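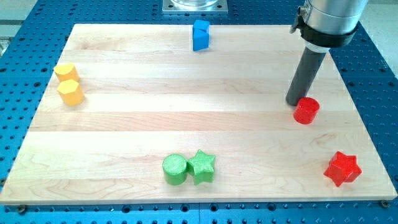 Accueil | Atelier | Opinions | Archives | Contact
Rechercher sur le site OK

Contre le plateau vissé par principe

Un plan de travail en érable se fixe trop souvent par réflexe. Deux boulons au bord avant, et l'on considère la question réglée. Or le bois travaille en largeur — peu, mais assez pour fatiguer un perçage ajusté au plus juste. Chez Stiston, j'ai relevé les cotes de 15 plateaux entre l'hiver et avril : les défauts de planéité venaient presque tous de trous ronds là où il fallait des trous oblongs.

Ramil Ambrosio défend le serrage ferme, au nom de la répétabilité. L'argument vaut pour une table métallique perforée, dont la trame sert de référence. Il vaut moins pour la planche posée dessus. Un cylindre ou une étoile à cinq branches demande une surface plane, claire, peu brillante ; l'érable convient. Je conseille un point fixe, les autres glissants, et un contrôle à la règle tous les mois.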